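Subject: Re: [makers-talk] Open day at Villca — was it worth the drive?
From: Nadiia Pasichnyk
To: makers-talk list
Date: October 14, 2023

Walter Sánchez wrote:

> Hi all,
>
> I couldn't get away for the Villca open day and I've only heard bits and
> pieces. Jhair told me there was an arm putting computers together, and
> Zoila told me the best thing was the lunch. Can someone who was there
> write it up for the rest of us? I'm mostly interested in:
>
> - what the robots were doing, and whether it was real work or a canned
> routine
> - how they handle small parts, as we're still fighting with ours
> - whether they'd have a group like ours back for a proper look
>
> No need for anything fancy.
>
> Walter

Hi Walter, hi everyone,

I'll have a go, and Jhair and Nidia can fix whatever I get wrong. Sorry for the length, I filled half a notebook and I'm still pretty wound up about it!

First, yes, it was worth the drive. I'd do it again next week. The building is the old cold store behind the Nostenetti yard, and if you're coming from the north, ignore your phone when it tells you to turn at the roundabout and go one farther. Jhair and I both ended up at the same locked gate, nose to tail, and had to back out together. Parking was fine once we were in.

They ran the tours in small groups, which I liked a lot. We were in the second one, with a couple of families and two people from Presow who asked very good questions about maintenance and wrote down all the answers. Our guide was one of the technicians, and she was happy to stop and go sideways whenever someone was curious. We ran well over our slot. I heard the group behind us got a longer coffee break out of it.

The first stop was the sorting bench, where an arm with a suction tool takes mixed fasteners off a moving tray and drops them in bins by length. It's fast, and the kids loved it. If that was all they'd had I would still have gone home happy. It did miss now and then, and the missed ones just went around again on the belt. I asked if that bothered them and the technician said a second pass costs next to nothing, so they stopped chasing it ages ago. I thought of our feeder, and all the evenings we've put into getting it to pick perfectly on the first try. Maybe we should let it miss a few?

Then a cable station, which wasn't running. They're rebuilding the clamp. We got to handle the old one, worn smooth along one jaw, and Nidia spent so long looking at it that they offered to let her draw it. She has the sketch if anyone wants it.

Next was the part Jhair told you about, and the part I'd drive back for. They have a cell doing desktop computer work: memory, processors, the small fiddly stuff that goes on a main board. The board is already mounted in the metal case, so the gripper has to get down in there with cables on one side and the case walls to watch out for. I had expected the board to be flat on a nice clean plate with lots of room. It makes for a much harder job, and I think a much more honest demo.

There's a small camera down by the gripper, and they put its view up on a big screen beside the cell so we could all see. I asked for a still from it and they kindly sent one along. 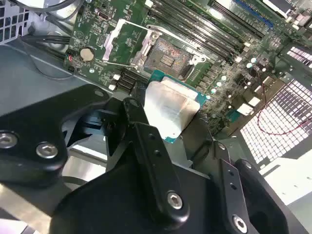

View from the wrist camera: processor in the fingers, just above the open socket.

For anyone who hasn't built a computer, this is the step that makes people hold their breath. The socket is full of very fine contact pins, and a processor put down crooked or dragged sideways can bend them. Once they're bent, you're in for a bad afternoon with a magnifier, or a new board. You can see the metal load plate standing open, and the processor is still tilted at this point, so it has to be brought level before it goes in.

What I loved was how slow it got. The arm swings over from the parts tray at a good clip, and then near the socket it drops to a crawl. It comes down a bit, waits, straightens, comes down a bit more. The room went quiet, too. When it let go and backed off, a little boy at the front started clapping and then we all did. I'm not ashamed to say I was one of the louder ones.

Walter, on your question about real work or canned: a bit of both, as far as I could tell. The order of steps is fixed. The position isn't. They shifted the case on the table by a few centimetres between runs, in front of us, and the arm looked for the socket again before it went in. We watched three runs. Two went straight through. On the other one it stopped above the socket and wouldn't go down, and the technician had to step in, reset it and start again. She said she'd take a stop over a bent pin any day, and I was glad we got to see that as well as the good ones. She didn't hurry us past it, either. She brought up the log on the screen and showed us the angle it hadn't been happy with.

They told us the cell had done 749 practice placements since they set it up in February, all on scrap boards. I asked how many of those went wrong and she didn't have the number with her, but she's promised to look it up. I'll post it when I get it.

On small parts, here's what I wrote down, for our own bench:

Fingers. Theirs are long and fairly narrow, with rows of small holes drilled along them. I didn't find out what the holes are for, and I'm kicking myself. Jhair thinks it's for bolting on different tips. Does anyone know?

Grip force. Lower than I would have guessed. She let me squeeze a load cell to match it by hand and I overshot every time. They hold the part by its edges and turn the force down until it slips, then go back up one step. We've been doing it the other way, starting high and hoping, and I think that explains our chipped corners.

Lighting. They fuss over this more than the software. The metal lid on a processor throws a bright highlight, and if it lands in the wrong place the camera can lose the edge of the part. They've moved the lamp many times, and there's tape on the floor from all the old positions. Ours is clamped to a shelf and gets knocked every time somebody reaches for the solder.

Parts tray. Nothing clever at all, just a printed tray with sloped pockets so that things slide into the same corner. They'll share the file. I've already asked, and Zoila says she can print it on the Fandix if someone brings filament.

After the cell we had lunch, and Zoila is right about that. Bean soup, flatbread, and a lemon cake I went back for more than I should have. I sat with the technician and one of the Presow people and the talk turned to cost. I won't repeat all the figures here, but the gripper on its own came to around 4,000 dollars, second-hand, and they waited a long time for one to come up. So we're not getting one of those with the raffle money! But the lamp, the tray and the grip force trick cost us next to nothing, and I'd like to try all three before we spend a cent on hardware.

The afternoon was hands-on. They had a small training arm set up with a teach pendant and you could have a turn stacking blocks. Jhair was very good at it. I knocked over my own tower and then his. Nidia got talking with the software people and came away with a long list of things to read, which I hope she'll pass on here, as I only caught about half of what was being said and none of the spelling.

As for a group visit, they said yes right away. They can take up to 28 people, closed shoes needed, and anyone under sixteen has to have an adult with them. They'd prefer a morning, when the cell has just been checked over. They'd also let us bring one of our own boards for the arm to try, as long as it's one we don't mind losing. I have a dead one in the garage that would do nicely, if the socket is a type they can use. I'll check with them before I get anyone's hopes up.

What I need from the list:

- If you'd like to come, reply to me off-list with how many seats you want and whether you can drive.
- If you have questions for them, reply on-list so we don't all ask the same thing. I'd like to send them ahead.
- If you have an old desktop board you can part with, tell me which socket it has. Please don't bring it to my house, I have enough!

Walter, I can bring the notebook to the next bench night if you want to go through it, including the pages with soup on them. And could you bring the lamp you mentioned, the one with the bendy neck? I want to try moving the light around on our feeder before we touch anything else.

Jhair, Nidia, over to you for corrections. I have a feeling I've mixed up the order of the cable station and the sorting bench.

Cheers,
Nadiia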